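In Defense of the Good Tablecloth

My mother owned a tablecloth that I saw four times before I turned eighteen. It lived in the bottom drawer of the sideboard, folded in tissue paper, with a bar of soap tucked in for company. It came out for a christening, two Christmases and the visit of an uncle who had done well in cement. On all other days we ate off a sheet of wipeable vinyl with a burn mark in the shape of Portugal.

When she moved to the smaller apartment, she gave the good cloth to me. I unfolded it on my kitchen table and found that it had turned brown along every crease. Forty years of being protected had ruined it more thoroughly than any gravy could have. The vinyl, meanwhile, still looked exactly as it always had, Portugal and all. I believe it is in my sister's garage under some paint cans, and I expect it to outlive us both.

I have been thinking about that drawer ever since, and I have come around to a position I will now defend at greater length than it deserves: we should use the good things. On a Monday. For soup.

I know this has been said before. It is printed on mugs and stitched on pillows, usually next to advice about dancing. The people who say it tend to say it in a breathy voice, as if lighting a candle on a weeknight were a form of courage. I would like to make the case without the breath. I don't think using the good plates will make you a happier person. I think the good plates are plates.

Consider the arithmetic, which is where I usually lose people at dinner. My friend Saranya Mathew has a set of twelve glasses that she received when she married. They are thin and handsome and they have been used, by her own count, for two parties. She keeps them on a high shelf and drinks her water out of a jar that once held pickled beets. She says she is afraid of breaking one, because then there would be eleven. I asked her what she planned to do with twelve. She said that wasn't the point, and then, after a while, that she'd like to talk about something else.

But it is the point. A set is a kind of hostage situation. So long as all the pieces are there, you can't touch any of them, and once one is gone you are free. I broke one of my own good bowls in the first week I had them, a clean drop onto tile, and I have never enjoyed an accident more. The rest became bowls on the spot.

The tablecloth is the purest example, for the simple reason that it has no job except to be spilled on. A table doesn't need a cloth. A table is already flat. The only practical purpose of putting fabric on it is to stand between the food and the wood, and yet we have managed to turn this around so completely that we now buy a second cloth to protect the first one. I have been to houses where there was a clear plastic cover over the lace, a set of mats on top of the plastic, and a host standing nearby with a sponge. I ate a samosa there as if I were defusing it.

My own current cloth is not what my mother would call good, but I paid more for it than I admitted at home, and I like it a great deal. It is cheerful to the edge of silliness. 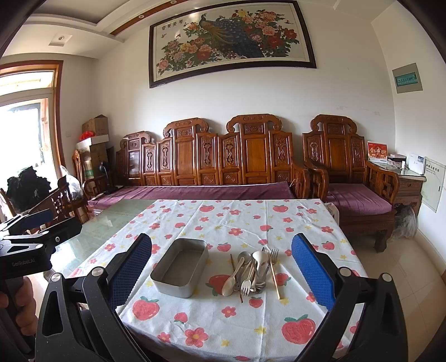

Strawberries, flowers and stars, on duty.

I bought it in August from a shop called Skemano, which sells housewares of the sort that people buy as gifts and then can't bring themselves to give away. The woman at the register asked whether it was for a special occasion. I said no, it was for lunch. She looked at me with what I took to be respect, though she may have been waiting for my card to go through.

The objection I hear most often comes from Jagadeesh Thomas, who lives upstairs from me and who has strong views about wear. Jagadeesh holds that if you use the good thing every day, it stops being good. It becomes the regular thing, and then you have nothing left for when somebody comes over. He puts this forward as a law of nature. He owns a pair of leather shoes that he bought for his brother's wedding and has worn since then only to other people's weddings, and he claims they give him a lift each time that no daily shoe could give.

I take this seriously. There is something in it. Part of the pleasure of a holiday table is that it doesn't look like the one where you opened the gas bill. Children notice this at once. I can still remember how the dining room felt on those two Christmases, when the cloth was out and everybody's elbows were behaving. If we'd had it every night, I suppose I would remember the burn mark instead.

Then again, I remember the burn mark perfectly well. I remember it with more affection, if I'm being straight about it, than I do the cloth. The vinyl was where I did my spelling and where my father took apart the radio. The good cloth was where I was told to sit up. If a thing is going to be part of your life, it has to be allowed into the room, and the trouble with the sideboard drawer is that it's very good at keeping out moths and equally good at keeping out everyone else.

And I notice that Jagadeesh's shoes are beginning to crack. He showed me. Leather dries out if you leave it in a box. He has ordered a conditioning cream that costs more than my shoes.

What we are saving these things for is a question that gets stranger the longer you look at it. Ask people and they'll say "company." But company, when it arrives, is three friends who have seen you with the flu. They don't want the thin glasses either. They hold them with both hands and set them down in the exact center of the table, and the talk gets stiff until somebody goes to the kitchen and comes back with the jars.

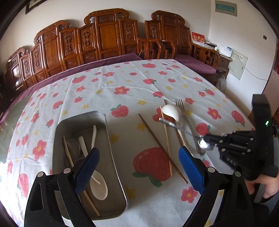
I once tried to work out who, then, would be grand enough. It would have to be someone important who dropped by without warning but with enough notice for ironing. It would have to be someone who cared about table linen, yet wouldn't mind the chairs. I got as far as a retired ambassador with a flat tire, and I had to admit that the road outside my building doesn't get many of those.

There is also the matter of what happens afterward. I've helped to clear out two houses now, and anyone who has done it will know the particular gloom of the untouched box. Everyday things go quickly. Everyone wants the dented pot and the knife with the worn handle, and there may even be a quiet scuffle over the potato masher. But the good set, still in its straw, goes around the family like a chain letter. Nobody has any memory of it. It belonged to a future that was always a few weekends off. In one of those houses we found a box of candles marked "best," and they had all bent over in the heat like old men looking for a coin.

I don't want to be a bully about this. Some things are fragile and old and made by someone's grandmother, and they've earned their rest. If you have a cloth that took a woman two winters to embroider, I won't come to your house and put a lasagna on it. And I'll grant that it's easier to be carefree with a thing you could replace. My strawberries came off a shelf with others just like them. It is not a great act of daring to risk a stain on something when the shop is a bus ride away.

Still, I'd guess that most of what sits in most drawers is nearer to my strawberries than to the two winters. It's a decent cloth or a nice pan that somebody was pleased with once, at the register, and then got shy of on the way home. The tags are often still on. I've stopped believing that this is thrift. My mother was thrifty, and she'd have got a hundred dinners out of that cloth if she had been able to see it as cloth. It's closer to stage fright.

As for the brown creases, I took the cloth to a cleaner's, who told me that nothing could be done and charged me for the opinion. So I use it for picnics. It has picked up some grass along one side and a ring from a bottle of ginger beer. I told my mother this on the phone, braced for a silence, and she wanted to know whether I had tried lemon juice on the ring. Then she asked what we'd had to eat.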